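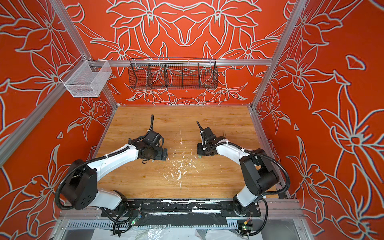 Harish Maurya hat bei Grostia die Hausregeln für Roboterzellen geschrieben, 61 Stück, und er weiß, dass niemand sie am Stück liest. »Ich auch nicht«, sagt er. »Beim Schreiben musste ich Pausen machen.« Sein liebstes Kapitel heißt »Zustand der Arbeitsfläche« und ist das kürzeste. An weißen Krümeln und Flecken, wie sie zwischen den beiden Greifern auf der Holzplatte liegen, kann er sich festreden. Müssen die weg? »Vor dem nächsten Durchlauf ja. Der Streit beginnt bei der Frage, was ein Durchlauf ist.« Den Streit gibt es schriftlich, er umfasst 230 Kommentare.

Die Gegenseite vertritt Uyên Hà. Sie prüft für Javport Zellen, bevor jemand daran arbeiten darf, und hält Maurya für einen Romantiker. »Harish glaubt an Sätze mit ›in der Regel‹. Ich glaube an Sätze mit ›muss‹.« Ihre eigene Checkliste passt auf eine Seite und hat sechs Punkte, der erste lautet: Wo ist der Not-Halt, und kommt man mit der linken Hand dran? Wer dabei erst suchen muss, darf wiederkommen.

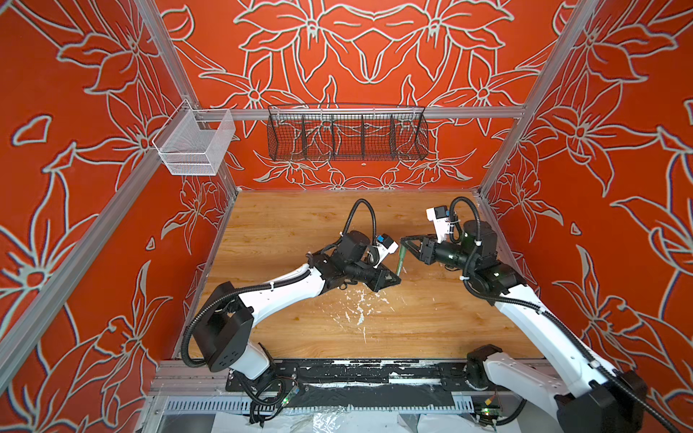
Bei zweiarmigen Zellen werden beide überraschend einig. Normen für den einzelnen Arm gebe es genug, meint Hà, aber was gelte, wenn zwei davon nach demselben Gegenstand greifen, stehe meist in einer E-Mail. »Und zwar in einer, die der Vorgänger gelöscht hat.« Maurya verlangt deshalb, dass für jede Übergabe festgelegt wird, welcher Arm zuerst loslässt und was bei einem Abbruch geschieht. Das klinge banal, bis man nach dem Protokoll frage.

Bleibt das Protokoll. Bei Prelari, wo beide beraten haben, war es im Februar auf 557 Seiten angewachsen, größtenteils Unterschriften. Hà hat es gekürzt, Maurya hat die Kürzung kommentiert. Die neue Fassung gilt ab 15. September. »Falls er bis dahin fertig ist«, sagt sie. Er schreibt gerade an Regel 62.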